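Concession stand

A concession stand is a place where snacks, drinks and light meals are sold to people attending an event or visiting a venue. Stands are found at sports grounds, theaters, fairs, swimming pools and parks. The name comes from the legal arrangement behind many of them, in which the owner of a property grants another business the right to sell on the premises. That right is the concession, and the business holding it is the concessionaire.

Terms of operation

A concessionaire usually pays the venue a fixed rent, a share of sales, or a mix of the two. Contracts set out opening hours, the range of goods and who pays for repairs. Some venues run their own stands and keep the full takings, though they also carry the cost of staff and unsold stock. School and club stands are often run this way, with the money going toward uniforms, travel or field upkeep.

At the Flilla fairgrounds, stands are let for a single season from May to August. The grounds have 82 pitches, each with a water connection and a power outlet. Holders of a pitch may not pass it on to another seller without written consent. The nearby Wevitz ballpark, which seats 1,461, has a single contractor for all food and drink and puts the contract out for bids every 4 years.

Goods sold

The stock of a stand depends on its equipment. A stand without cooking facilities is limited to packaged snacks, bottled drinks, candy and sandwiches made elsewhere. Popcorn, hot dogs, pretzels and nachos need only small countertop machines and are common for that reason. Fried food requires ventilation and fire protection, and many older buildings have neither.

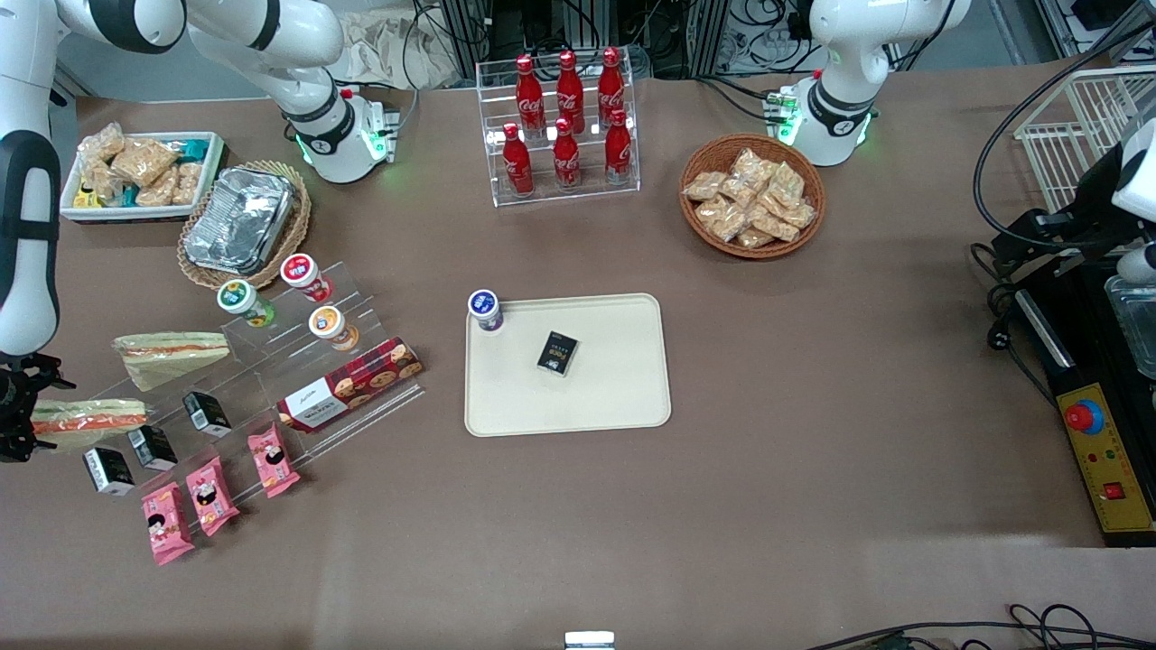
Drinks tend to bring in a large part of the income. Fountain drinks cost the seller less per serving than bottled ones, but bottles are quicker to hand over and need no cups or ice. Sales are heavily bunched around breaks in play or intermissions — a stand may be quiet for an hour and then have to serve over 200 people before the event resumes.

Layout

Most stands have a front counter for ordering and payment, with storage and preparation space behind it. Small items are kept near the register, where customers waiting to pay can see them. Larger stands separate ordering from pickup so that the two lines do not cross. Menus are normally posted above head height.

Regulation

Temporary stands generally need a food permit from the local health department. Inspectors check handwashing facilities, holding temperatures and the storage of food off the ground. Rules for prepackaged goods are lighter in many places.

See also: Food booth, Snack bar, Vending machine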